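The Desk That Stays Out

I had been promised coffee, and the coffee came before I'd even put my bag down. The woman I was there to see does the accounts and most of the scheduling for Marchuk, a small firm that repairs pianos, and she does all of it from the back bedroom of a rented apartment in Prosberg. She agreed to talk to me about desks on one condition, that I leave her name out of it. "My sister reads everything you write," she said, "and she thinks I work at the kitchen table like a normal person."

So, no name! But I can tell you about the desk, which she bought secondhand in February after two winters of working on a folding thing that wobbled every time she hit the space bar.

"I measured the wall three times and still got it wrong," she told me. "It sticks out past the window by almost 4 inches. I thought I'd hate that, and I don't even see it anymore."

What she wanted was width. She'd had it with stacking things on top of other things, and she'd had it with drawers too (she pulled one out of the old filing cabinet to show me – rubber bands, a dried-up glue stick, a key to nothing). "A drawer is where I put stuff so I can buy it again," she said.

I asked whether she clears the desk at night. I do, religiously, and I was hoping for an ally. She laughed at me.

"No! Why would I? I'm coming back to it in the morning. I'd put the mug away and then I'd get the mug out."

She does have one rule, and it's about paper. Paper doesn't sleep on the desk. Invoices go in a box by the door on the day they come in, and the oldest one in there when I visited was number 1253, which she was a little embarrassed about. Drimitz, the supplier who sends her felt and wire, still mails everything in triplicate, and we spent a good ten minutes on that, none of which I can print.

Mugs came up a lot, as they do. She owns far too many and drinks from one, and she'll defend it. "I'm not attached to things, generally. But if it's in the dishwasher I'll wait." Headphones are the other fixture, and she has never owned a hook or a stand for them. The monitor does that job. There was a stand on her wish list once, from Valen, 29 dollars, and she took it off again when she realized it would need a place to stand.

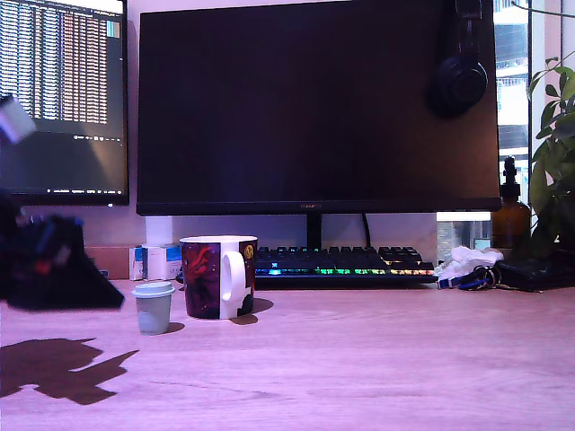 A desk you have to tidy before you can use it is too small, Oksana wrote to me when I mentioned this piece in my newsletter, and she'd rather give up a bookshelf than a foot of clear wood in front of the keyboard. I read that one out loud in the back bedroom and got a very firm nod.

"The front edge, yes," my host said. "Leave me the front edge and I don't care what goes on behind it."

Before I left I asked what she'd change. She thought about it for longer than I expected. A better chair, maybe. Something on the floor so her feet don't get cold. Then she went back to the wall, and whether the whole desk could turn ninety degrees if the bed moved, and we ended up out in the hall looking for the tape measure.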